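Subject: Re: [tagle-users] Hand-held grippers, reaching inside a machine
Date: 2023-11-05
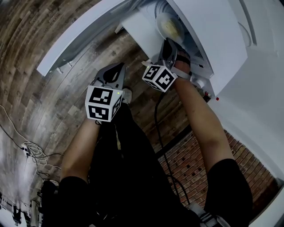 Hello all,

thank you for the fast answers. Ghada Issa wrote:

> How deep does your right hand go in before tracking is lost?
> With Tagle we had up to 4 seconds of gaps in each demo,
> always at the drum. Do you throw these demos away?

I did not measure the depth yet, sorry. In my last 38 demos the tracking was lost in 16, and in almost all of them the cube was turned toward the back of the drum. When I keep the wrist higher and enter more slowly, it is better.

I don't throw them away. If the gap is short I fill it from the other marker face, with the Mumlow script. If it is long I cut the demo in 2 parts and use only the first.

One question from my side: does somebody fix the cable to the forearm? Mine hangs free, and I am afraid that it pulls the gripper a little when I reach forward. I would like to solve this before we record again in December.

Best regards,
Zitdale group, laundry tasks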